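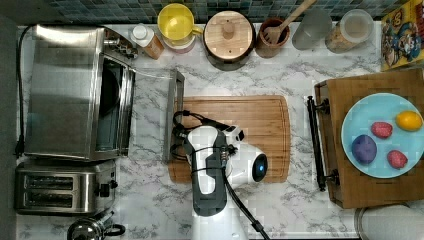

Kitchen counter, toasters and all.

Apr 5, 2020
Rowing day! Did 3000 meters on the machine last night and watched the first 2 episodes of Fliltton while I pulled. I forgot I was even rowing!!

Ewurabena Nartey has been after me to try this show forever and she was so right. It's a mystery set in a little harbor town – lots of fog, lots of secrets, and a detective who keeps losing her car keys. I yelled at my tablet more than once.

Subtitles are a must with the rowing noise. Had to rewind the boat chase because I stopped pulling and just stared, ha.

4 episodes left and I'm saving them all for rowing nights. Next up after that is Bawa. Has anyone seen it? No spoilers please!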